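Returning Small Objects to a Tray: Layout and Handling of a Tabletop Sorting Station

Project report, second-year workshop course
Ieuan Morris and Fredy Paucar

1. Purpose

The project examined how a single tabletop should be arranged when small round objects have to be collected into an open tray. Round objects are awkward to store and awkward to put down. They roll on a flat surface, they bounce off hard plastic, and they tend to find any opening in the furniture. The aim was to write a layout and a short handling procedure that a person with no training could follow at a shared desk.

The work was limited to one table, one tray and one class of object. Sorting by color or size was left out. So was any comparison between tray materials, although Section 6 makes a suggestion on that point.

2. Background

The station was planned as part of the Tello room refit, in which several desks are to be shared between groups. Under the present arrangement each group keeps its own parts in bags or boxes, and items left on the desk are put in whichever container is closest. The result is that parts go missing between sessions and the next group spends the start of its time searching.

An open tray was chosen over a lidded box. A lid protects the contents but adds a step, and in earlier coursework we found that the lid was usually left off. A tray also lets the user check the contents without touching them. The disadvantage is that the wall is the only thing holding the objects in.

3. Terms

"Release height" means the vertical distance between the underside of the object and the highest point of the tray rim at the moment the object is let go. "Clearance" means the horizontal distance on the tabletop between the tray and the nearest opening or table edge. "Return" means one object moved from the tabletop to the inside of the tray, with the hand withdrawn.

4. Materials and layout

The tray is smooth off-white plastic with a thick, rounded rim. The ball is small, red and glossy. The table has a light wood-grain top with a circular hole cut through it. The hole is a fixed feature of the desk and could not be moved, so the position of everything else was set from it.

The tray stands to one side of the hole with open tabletop between them. Two positions were considered. In the first, the tray is placed directly over the hole. This removes the opening as a hazard but blocks it for any cable that has to pass through the desk, and a tray standing on a cable does not sit flat. In the second, the tray is placed beside the hole, leaving the opening free. The second position was adopted.
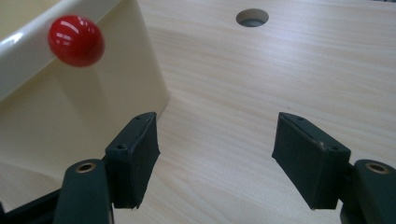 Tello room, May

The contrast between the ball and the tray was a practical advantage. A saturated red object is easy to find against a cream wall, and it is equally easy to find on pale wood. We recommend keeping this contrast in any later version of the station. A white or clear ball would meet the same mechanical requirements but would be harder to locate at the end of a session.

The rounded rim has two effects. It is comfortable to grip when the tray is carried, and it has no sharp corner that could mark the ball. It also offers no ledge. A ball that lands on top of the rim has nothing to rest against and may go to either side. For this reason the procedure asks the user to move past the rim before letting go.

5. Handling procedure

5.1 Set the tray flat on the tabletop beside the hole. Leave the hole uncovered.

5.2 Remove bags, loose paper and tools from the space between the tray and the hole.

5.3 Pick up one ball at a time. Holding several in one hand makes it difficult to control which is released first.

5.4 Carry the ball over the rim and lower it toward the floor of the tray. Do not release it above the rim.

5.5 Wait for the ball to stop before starting the next return.

5.6 If a ball leaves the tray, stop it on the tabletop with a flat hand. Check under the desk if it has gone through the hole.

The steps were written for right-handed and left-handed users alike. A left-handed user may prefer to turn the tray end for end or stand at the other side of the desk - either is acceptable provided that step 5.2 is still met.

6. Discussion

Most of the difficulty in the task is at the moment of release. A person who is in a hurry lets go early, while the hand is still moving sideways, and the ball keeps that sideways motion. Lowering the release height does more to correct this than a taller tray wall would, and it costs nothing.

A thin liner on the tray floor would probably reduce bouncing. Paucar proposed a cut sheet of felt. Morris preferred a ribbed rubber mat, on the grounds that felt collects dust and cannot be wiped. No liner was fitted, and the question remains open.

A removable cap for the hole should also be considered. It would need to sit flush with the wood so that a ball could roll across it, and it would need a slot for cables. The diameter should be measured on each desk before caps are made.

7. Further work

- Repeat the layout on a second desk where the hole is nearer the edge.
- Compare felt and rubber liners in the same tray.
- Draw a cap for the hole and check its fit.
- Print the procedure on one card and fix it to the desk.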